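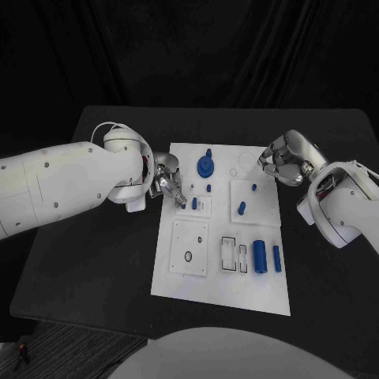 Foto: Zarer / So-ying Tu

Über uns

Zarer untersucht, welche Handarbeiten in Werkstatt und Haushalt sich heute Maschinen übertragen lassen und welche vorerst beim Menschen verbleiben. Wir beraten Fertigungsbetriebe, Pflegeeinrichtungen und Träger hauswirtschaftlicher Dienste. Eigene Roboter vertreiben wir nicht. Unsere Auftraggeber erhalten einen schriftlichen Bericht, auf Wunsch ergänzt um eine Vorführung in unseren Räumen.

Die Leitung des Versuchsbereichs liegt bei So-ying Tu. Ihr Team entwickelt die Aufgaben, an denen wir zweiarmige Systeme mit mehrfingrigen Händen erproben.

Unsere Aufgaben

Ein wesentlicher Teil unserer Arbeit gilt dem Stecken, Greifen und Ablegen kleiner Teile. Solche Handgriffe fallen in der Vormontage ebenso an wie beim Zusammenbau eines Regals oder beim Wechsel eines Dichtungsrings. Für den Menschen sind sie kaum der Rede wert. Eine Maschine muss hierfür die Lage des Teils erkennen, die Finger passend anstellen und den Druck dosieren. Die Aufgabenreihe Fornunon umfasst 8 Übungen dieser Art, die jeweils mit beiden Händen ausgeführt werden können.
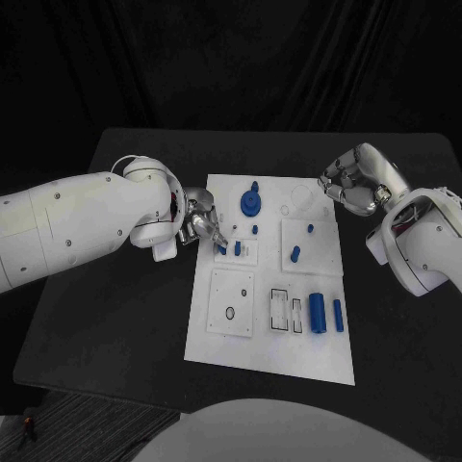

Aufgabenreihe Fornunon: Die linke Hand berührt einen kleinen blauen Stift.

Zum Stand der Technik

Wir werden häufig gefragt, wann mit einem Haushaltsroboter zu rechnen sei, der selbständig aufräumt, Wäsche zusammenlegt und die Spülmaschine ausräumt. Eine Jahreszahl nennen wir grundsätzlich nicht. Nach unserer Einschätzung sind wiederkehrende Handgriffe an einem fest eingerichteten Arbeitsplatz in vielen Fällen bereits erreichbar. In einer Küche, in der jeder Gegenstand täglich anders liegt, gilt dies bislang nur sehr eingeschränkt. Weiche Materialien und verdeckte Teile bereiten weiterhin erhebliche Schwierigkeiten. 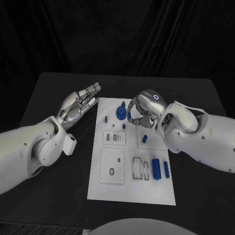 Greifen kleiner Teile: blauer Stift zwischen den Fingerspitzen der rechten Hand.

Arbeitsweise und Partner

Jede Aufgabe wird vor Beginn der Versuche schriftlich festgelegt. Fehlversuche werden ebenso protokolliert wie gelungene Durchläufe und im Bericht ausgewiesen. Unser Archiv enthält derzeit 2.000 Versuchsprotokolle, die Auftraggeber nach Absprache einsehen können.

Mit dem Ingenieurbüro Van Leeuwen arbeiten wir bei der Auslegung von Montageplätzen zusammen. Das Projekt Zullemau befasst sich mit Tätigkeiten in der Hauswirtschaft, zunächst mit dem Decken und Abräumen von Tischen.

Besuche sind nach schriftlicher Anmeldung in Gruppen ab drei Personen möglich. Anfragen richten Sie bitte an das Sekretariat des Versuchsbereichs.

Stand: April 2020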